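Ticket: Strickland gripper kit, left finger stops short on soft items
Product: Strickland two-finger kit with Nemska control box
Status: Closed, with follow-up
Priority: Normal
Bench: Stitholm test room

Opening note

We've had the Strickland kit on the bench since October and I have to say up front that I'm really enjoying it. For $1,349 you get the fingers, the base, the wrist camera mount and a control box that was up and talking to our arm before lunch. So please read this ticket as coming from a happy customer with one annoying problem!

The problem: on rigid items the grip is lovely. On soft items the left finger stops before it reaches its target, the box shows "close complete," and the arm lifts with nothing in the jaws. It does this on roughly the same kind of item every time (cloths, soft packs, anything that squashes). No error code, no beep, nothing in the event list except a normal close.

What I've tried so far:
Power cycle of the box. No change.
Reseated both finger connectors. No change.
Ran the homing routine from the menu, twice. No change.
Swapped the USB cable for the spare. No change.

Firmware is whatever shipped on the box, I haven't touched it. Grip force is set to 20, which is the default. Happy to run anything you like, I have the bench all of Thursday.
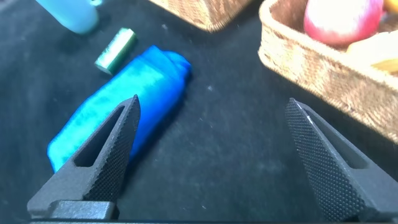
One more thing that may help. If I send the close command by hand from the Nemska panel, in small steps, the finger goes all the way. It's only when the routine does the closing in one go that it gives up early. That makes me think the motor is fine and it's something in how the box decides it has touched an item.

Reply from Drestach support

Thanks for the clear write-up, and glad to hear the rest of the kit is treating you well! Your hunch is a good one. The box watches motor current during a close and treats a rise in current as contact. On a soft item the rise is slow and shallow, and the default contact setting can read ordinary drag in the finger as a touch.

Please try these in order and write back after each one:

1. With the jaws open and clear, run a full close and save the current trace (Tools, then Trace, then Save).
2. Lower the close speed by one step and repeat.
3. Change the contact setting from Auto to Manual and enter 5.
4. Put a folded cloth on the bench and run the grip routine.

Please leave the grip force alone for now. If we change both at once we won't know which one did the work.

Customer update, 10:40

Trace saved and attached. The left finger draws more current than the right through the last part of its travel, even with nothing to grip. I hadn't spotted that because I'd only ever looked at the summed number. The trace viewer is great, by the way. I wish I'd opened it on day one.

Lowering the speed helped a little. The finger got farther before stopping, but it still stopped. Going on to the contact setting and the cloth now.

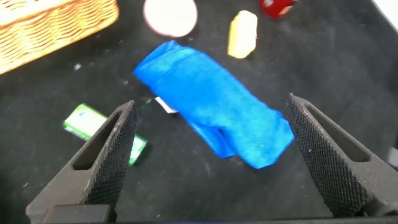 Step 4: blue cloth between the open fingers.

Customer update, 11:25

Contact setting on Manual, value 5. Big difference! The routine now closes on the cloth and lifts it on most attempts. When it misses, the trace shows the same bump on the left side, in the same part of the travel, so I don't think the setting is the whole story.

I looked over the left finger pivot with a flashlight and there's fluff packed in around it. Our bench covering sheds lint like crazy. I've read the care page in the manual and it only talks about wiping the grip faces, so I'd like a steer before I start poking at the pivot.

Reply from Drestach support

That bump is just what we'd expect from a dirty pivot. Here's how to clear it safely. Power off the box, unplug the left finger, take out the retaining screw and slide the finger off its block. Brush the pivot with a dry, soft brush. Don't use compressed air, it pushes lint down into the bearing. Don't add oil either, the bearing is sealed and oil will only collect more fluff. Refit the screw finger-tight and then a quarter turn.

While it's apart, check that the washer is sitting flat. It's a thin one and easy to lose, so a dish or a magnet tray is handy.

After refitting, home the gripper once before you run anything else. The box keeps the old zero until you do.
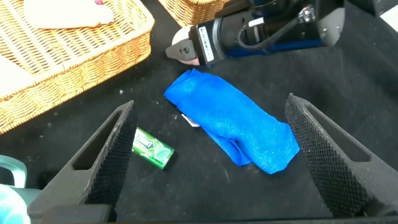
Does the gripper need to be homed again if I only change the contact setting?

Homing is only needed after a finger has been removed or the box has lost power during a move. A contact change is picked up on the next close.

Customer update, 14:15

Cleaned, refitted, homed. An impressive amount of fluff came out for such a small part. New trace attached, and the bump is gone. Left and right now sit on top of each other nearly the whole way.

I ran the cloth routine 20 times in a row on Manual 5 and it lifted every time. Then I put the close speed back up to where it was and ran it again, and it's still picking cleanly. I'm thrilled with this. The small packs work now too, and those were hopeless this morning.

For completeness I tried Auto again after the cleaning. It had 4 misses in the same number of runs, so I've gone back to Manual and will leave it there. Might be worth a look on your side, as the manual tells people to stick with Auto.

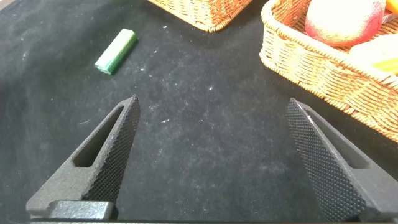
Can different contact values be saved for different items?

Save each value as a profile in the Nemska panel, then call the profile by name at the start of the routine. The box goes back to the last saved default when the routine ends.

Closing note from Drestach support

Thanks for running all of that so quickly, the paired traces were a huge help. We've logged two follow-ups from this ticket: a cleaning section for the finger pivot in the Strickland manual, and a review of the Auto contact setting on soft items. You'll get a message from us when the new firmware notes go up.

For a bench with a covering that sheds, we'd suggest brushing the pivots at the start of each week and saving an empty close trace at the same time, so you have something to compare against.

Resolution: lint in left finger pivot, contact setting changed to Manual 5
Parts replaced: none
Follow-up: open with documentation and firmware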